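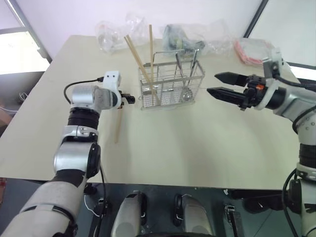 Is the Granström Sernar suitable for a kitchen shared by several groups of staff?
It is suitable where the kitchen serves a moderate number of people and one person is responsible for the salt, the filter and the descaling. Where responsibility is left open, a simpler machine will give better service.

Home Reviews Kitchens Offices Buying advice Contact

Granström Sernar under-counter dishwasher
Reviewed at Markthorpe, 2 March 2018

The Sernar is the smaller of the two under-counter dishwashers in the present Granström range. It is sold for domestic use, but the maker also offers it to small offices and community buildings, and it is in that second role that it has been considered for this review. The machine was bought at the full price of £342, including delivery but excluding connection. It was fitted in the ground-floor kitchen at Markthorpe, in a building of 1859 with the uneven floors and low water pressure that might be expected.

Installation

The machine slides under a standard worktop once the top panel has been taken off. The four feet are adjustable from the front by means of a long key supplied in the box, and the rear feet proved easy to level. The drain hose is on the short side. In our case the waste pipe lay on the far side of the sink, and an extension had to be bought before the work could be completed. Readers with a similar layout should measure first. The printed instructions are clear on plumbing but very thin on the fitting of the door panel, for which the diagram appears to relate to a different model.

Washing results

Cups, glasses and side plates were cleaned well on the normal programme. Tea stains, which are the chief test of any dishwasher in a workplace, were removed from all but the oldest mugs. Dinner plates left overnight with dried sauce needed the intensive programme, and oven dishes were beyond the machine unless they had been soaked beforehand. The short programme uses 10 litres of water and is adequate for lightly soiled items only. It does not dry them.

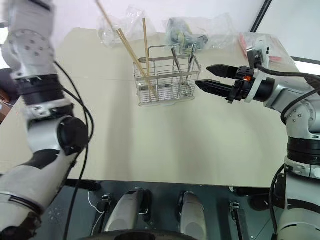
Drying on the longer programmes is reasonable for china and poor for plastic. Opening the door a little at the end of the cycle makes a clear difference, and the catch allows the door to be held ajar without dropping fully open. The older Olleo machine which the Sernar replaced was noticeably better in this respect, although it used a heated element and was more costly to run.

Racks and loading

The upper rack can be set at two heights, and the change can be made when the rack is loaded. The lower rack is less satisfactory. The plate supports are fixed and set close together, so that deep bowls must be placed at an angle and take up more room than they should. Users with a good deal of flat crockery will have no difficulty. Those who serve soup or cereal should take a bowl to the showroom.

Cutlery is best loaded with a mixture of items in each section, as spoons of one kind tend to nest together and come out unwashed. Sharp knives should be laid flat in the upper rack. Wooden items of any description are better washed by hand, and the instructions say as much, though in small print near the back.

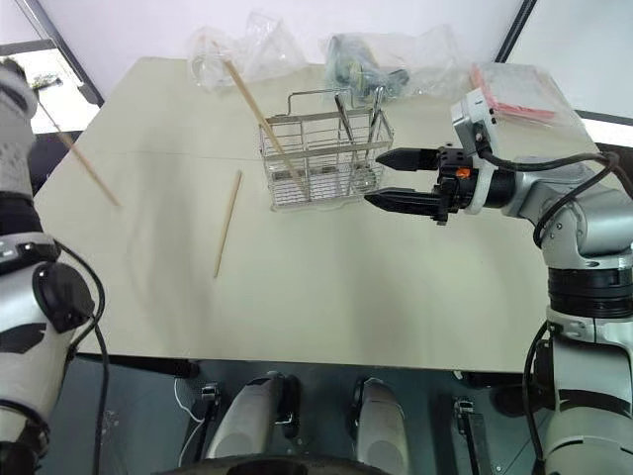 Noise is acceptable. With the kitchen door closed the machine could not be heard in the adjoining meeting room, apart from the pump at the end of each cycle, which is short but rather sudden. The controls are marked with symbols alone. A card showing the programme names was fixed to the wall beside the machine and has been of more use than the manual.

Care and guarantee

The filter lifts out without tools and should be rinsed every week in a shared kitchen. The salt container is placed awkwardly beneath the lower rack, and a funnel is needed to fill it without spillage. The guarantee runs for 24 months in a private house. Buyers acting for an organisation should note that different terms may apply to them and should obtain these in writing before the order is placed. Our own request was answered promptly, but only after a second letter.

Spare parts are held by the supplier and the price list is available on request. A replacement filter is inexpensive. A replacement lower rack is not.

Recommendation

The Sernar is recommended for small shared kitchens in which most of the washing consists of cups, glasses and plates. It is not recommended for kitchens that prepare hot meals every day. The condition of the door seal and the lower rack will be examined again in May, and this review will be amended if either has worn badly.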